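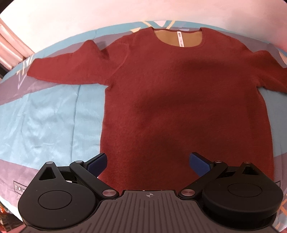

A sweater is a difficult teacher: talk with the Ovano project

The robotics club at Barton has eight members this year, and most of them did not plan to spend their free time with laundry. Their project, Ovano, has the goal to teach a two-finger gripper to handle clothes. They will show it at the Jundeck student competition in October. I spoke with Puspita Ismail, who leads the data group, and with Samira Nasrallah, the teacher of the club.

I asked first why they chose clothes. Last year the club had moved wooden blocks from one tray to another, and the result was quite good.

"The blocks were good for learning," Ismail told me. "But a block has always the same shape. You pick up a sweater by one sleeve and after this you have a different object. We wanted a problem where we could not write down all the positions in advance."

Nasrallah was less sure in the beginning. She had asked the students to start with a kitchen towel, and they did it for two meetings. Then they came back to her with a list of reasons for knitwear, and she let them try.

The members do the tasks by hand, holding the gripper, and the camera on it records the work. Later the recordings are used to train the arm which stands in the club room. The work by hand can be done at home, and this was important for the students who have a long bus ride.

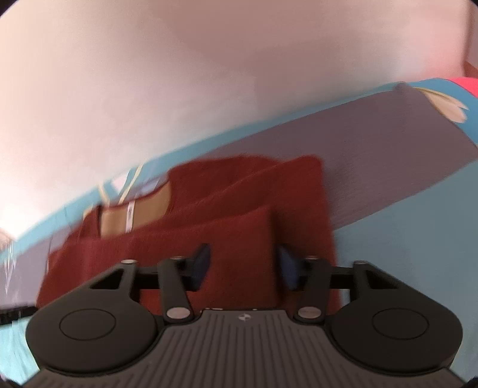

It also has a price. When each member records alone, each one finds a personal style. One student goes fast to the collar, another one waits a long time before she closes the fingers. Ismail spent most of the summer writing a common guide, three pages long, and she says that the second page has been changed more often than she wants to remember.

"In the first version I wrote 'move naturally'," she said. "It was a bad sentence. Everybody is natural in another way."

By the end of the summer the group had 426 recordings. After checking, 131 of them were put aside, mostly for fast movement or for a start position that did not follow the guide.

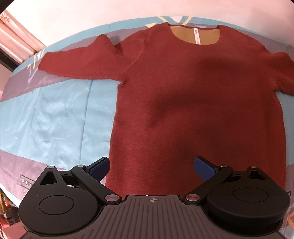

The start position is a topic on which the two of them can speak for a long time. The guide says how the garment must lie before the recording begins, and the members check it against the same points each time. With the dark red sweater laid face down, sleeves spread, the neckline is the first point: the care label hangs there against the tan fabric inside the collar, and a person who looks at the video later can find it quickly. Nasrallah likes this rule. She told me that her students from other years often began to measure before they had agreed what they were measuring.

They also argued about backgrounds. One part of the group wanted a plain table for everything. Ismail was for beds and patterned covers, and she won the vote by one voice. Bachmann, a small workshop in the town, has lent the club a second set of finger pads, so two members can now record on the same evening.

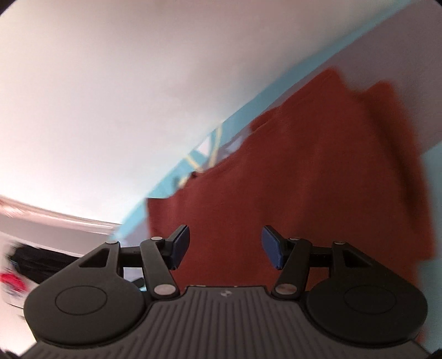

What will the arm have to do at the competition?

It gets one garment, lying flat, and must fold both sleeves in and then bring the hem up to the collar. The jury chooses the garment from a box which the team has not seen. There are 100 points in total, and the largest part of them is for the sleeves.

Ismail expects that the sleeves will go well and the hem not so well. In the last test the arm took two layers at the left side and only one at the right, and the fold came out crooked. She has asked the group for more recordings of this one step, done slowly.

Nasrallah does not want to speak about places or prizes. "I look at their notebooks," she said. "In spring they wrote 'failed' and nothing more. Now they write which finger was too low, and what they will try at the next meeting."

New members can join until the competition. They get the guide on the first evening, and a towel to practice with.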